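Notebook, July. Match balls for Zetdale, pressure and bounce
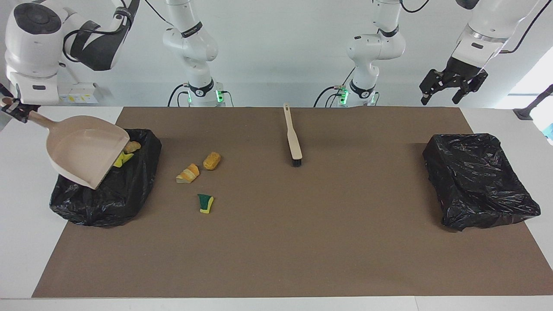 Dustpan and black bag, right arm.

Started 9.15. Bag of Bulline match balls came back from Zetdale with a note from their kit room: "go soft by half time, please check valves." No record of which ball was used in which match, so we are working from the numbers I put on the panels in marker. Anyone picking this up later, use my numbers. The printed serials rub off and several can't be read any more.

Set everything to 935 mbar with the Vamberg gauge, then left them on the rack. The old dial gauge reads low against the Vamberg all through the useful range and I no longer trust it for anything except telling flat from not flat. If you find figures in the earlier pages marked "dial", do not put them in the same table as these.

Valves first. Wet finger and then soapy water on each, ball turned so the valve was on top, waited for bubbles. Two of them leak at the valve, balls C and F. C is slow, a bubble builds and sits there before it goes. F is quick and you can feel it on your lip. Both valves look dry and there is grit in the hole on F. Put glycerine on the needle, worked it in and out gently, pumped back up, tested again. C stopped. F did not. Will change the valve on F if we have one that fits, otherwise it goes to training use with a mark on it.

The others did not bubble at all. That doesn't clear them. Heino Juška's point last time was that the kit room pumps the balls indoors near the boiler and then carries them out to a cold pitch, and a ball pumped warm will read lower outside with no leak anywhere. I think he is right for the winter complaints. It doesn't fit so well for summer friendlies. I have asked Zetdale where and when they pump and with what gauge. No answer yet.

Size. Tape round each ball, once across the valve and once at right angles to it, at set pressure. Upper limit is 70 cm. D is over on the tape across the valve and just inside on the other. So it has gone out of round as well as stretched. Looked along the seams and one panel edge is lifting slightly on the side away from the valve. Not a match ball any more whatever the pressure does. All the rest inside the limit.

Bounce. Dropped from the mark on the wall onto the steel plate, phone on slow motion against the ruler board. Problems as usual:
- plate rocks on the corner nearest the door, packed it with card
- my release puts spin on the ball if I hold it with fingers underneath, better with flat palms from the sides
- shadow from the top shelf falls across the ruler where I most need to read it, moved the lamp

Threw out every drop from before the lamp was moved. The readings after that are in the loose sheet, clipped inside the back cover. By eye, D is dead compared with the rest, and F drops off during the set, which you would expect with air going out of it while I work. Everything else is close together. I would not try to rank them on this.

Repeated the set on the piece of pitch turf from Krūmiņa. Grass has dried out since it was cut and the roots are standing proud on one side, so the ball kicks off at an angle about every third drop and leaves the ruler board altogether. No use for numbers. Did notice the difference between C and D is very hard to see on turf, where on steel it is obvious. Worth remembering when players say a ball feels dead. They may well be feeling the foot contact and not the bounce.

Weight. Not done. Scales need a new battery and the one in the drawer was flat too. Heino has the weights from before the balls went out, in the green book. Compare against those when the scales are working. I want to see whether any have taken water through the seams, D especially.

Lunch, then a check on the rack.

Afternoon readings: C has held. F well down and soft to the thumb. D has held, so the lifting edge isn't letting air through, the bladder must be sound. The rest have barely moved. Note that every time the Vamberg goes in it lets a little air out, so a ball checked often will look as if it leaks. I now check once when set and once at the end and leave them alone in between. Should have done this from the beginning of the job. The earlier overnight results are probably worse than the truth for this reason and I have written that in the margin beside them.

Tried the same thing on purpose with ball A. Needle in, read, needle out, and again, until I got bored. The drop is small each time but it adds up, and it is bigger if the needle goes in at a slant. I wonder how many people at Zetdale check the balls on a match day. If the kit room does it, then the referee, then someone on the bench with their own gauge, that could be a fair part of the complaint. Add to the questions for them.

Where things stand:
C - valve eased with glycerine, back on the rack overnight, do not touch
D - out of shape, withdraw
F - leaking at valve, needs new valve or training use
others - fit for use as far as I can tell, weights still to do

To do
Battery for scales.
Ask Bulline whether the valve can be bought separately or only as part of the bladder. Their sheet shows it as a single part but the one we opened up in spring came apart cleanly.
Level the steel plate properly, card is not a fix.
New turf from Krūmiņa, and keep it watered this time.
Write to Zetdale again about where they pump. Keep it short and put the questions in a list, the last message had too much in it.
Glycerine nearly finished. The bottle on the window shelf is washing-up liquid, I have relabelled it.

Stopped at 4.40. Rack covered, gauge back in its case, needle left out to dry.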